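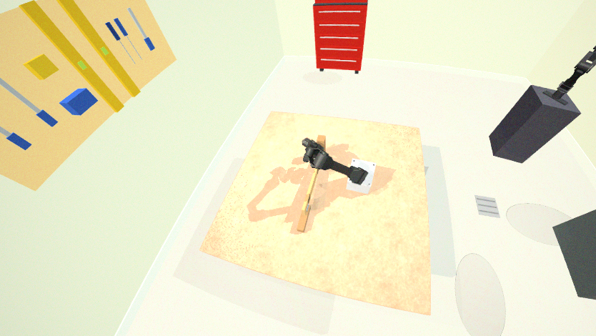

Teaching a Robot Where to Grab the Long Stuff

Ask Kerubo Kashindye what she has been working on for the past two years and she will say "planks" and then laugh, and then talk for an hour without looking at a note. She is a researcher in the Carley group, where she and Isamu Kaneko have been trying to get a robot arm to do something most of us learned before kindergarten: pick up a long thing without dropping one end of it on our foot.

"People have done wonderful work on mugs and blocks and bottles," she says. "And I love that work, I grew up on it! But give one of those systems a board, and it goes right for the nearest part it can fit its fingers around. Sometimes that's the end. Then it lifts, the far end stays where it was, and the whole thing twists in the fingers."

The method they came up with is called Bolance (a spelling mistake in an early folder name that everybody got fond of). The idea is simple to tell. Before the arm commits to a lift, it gives the board a tiny test lift at whatever spot it happens to be over, just enough to feel how the weight pulls on the wrist. From that pull it works out which way the middle of the weight must be, lets go, slides along and tries again. The test lifts are so small that the board hardly leaves the mat.

"You do this yourself," Kaneko says. "Pick up a ladder in a garage. You grab it, you go up an inch, you feel it's wrong, you shuffle your hands over. We wanted that shuffle."

All of the training happens in simulation, in a room the group calls Hirano. It has a mat in the middle, an arm bolted down near one side of it, and a fair amount of shop furniture standing around that the arm never needs to touch: a red tool cabinet at the back, a pegboard on the wall, that kind of thing. I asked why they bothered with the decorating.

"That was a fight, a friendly one," says Kashindye. "The first version of Hirano was a gray floor and nothing else. It trained fast and we were thrilled. Then Isamu dropped a few things into the background and the policy went to pieces, it was reaching for the walls. So now the room has stuff in it from day one, and we move the stuff, and we change the colors. It takes longer and I wouldn't go back."

The board itself changes too. Every run gets a new length, a new angle on the mat and, most important, a new spot for its center of weight. Some boards are even from end to end. Others have the weight pushed far to one side, with nothing on the surface to give it away. A diagonal board with its near end right under the gripper is one of Kashindye's favorite starting positions, and she pulls it up for visitors whenever she can.

"It's so tempting for the arm," she says. "The end is right there. An older policy closes its fingers and goes. Bolance does its little lift, feels the pull, and heads down the board. I've watched it more times than I should admit and I still lean toward the screen."

How well does it do? For the main test they built a set of 1,792 board setups, none of them used in training, and let the arm have up to eight test lifts on each before it had to choose. The arm that relied on sight alone did fine on the even boards and badly on the lopsided ones. Bolance closed most of that gap, and it usually made up its mind well before it ran out of tries. Kaneko is careful about how far to push this. The boards are all stiff, he points out, and they all lie flat on a mat with nothing on top of them.

"I'd like to see it with a hose," he says. "I think it would be terrible with a hose."

The part that surprised them both was how little the test lift needed to be. They had started with a lift of 20 millimeters and kept cutting it, expecting the results to fall off. The arm kept getting the direction right with far less than that. Kashindye remembers checking the code for a bug for most of a week in October. "I was sure we were leaking the answer somewhere. We weren't! The pull on the wrist shows up almost right away, so long as you wait for the arm to stop shaking before you read it."

That waiting is now a fixed part of the method, and it came from Margareta Roman, who had joined the group to work on something else and got drawn in over lunch. Her suggestion was to have the arm hold still for a moment after each small lift and throw away the first readings. It slowed each try a bit and cut the number of tries. "She said it like it was obvious," says Kaneko. "We'd been averaging over the shaking for months."

They are now moving the method onto a real arm, with a first set of 100 lifts planned on pine boards that have steel slugs hidden in drilled holes. Kashindye drilled them herself and has already forgotten which is which, so she says the robot will have to tell her. She expects the real wrist sensor to be noisier than the simulated one and has been adding drift and jitter to the training runs to get ready for it.

I asked whether two arms would make the whole question go away, with one at each end of the board. Kaneko shook his head before I had finished.

"Then you have two arms that both need to know how much they're carrying," he says. "It's the same question, asked twice. I'd love to work on it, though. Ask me after the pine boards."

Kashindye had already gone back to her screen, where another board was waiting on the mat, and she called us over to see which way the arm would go.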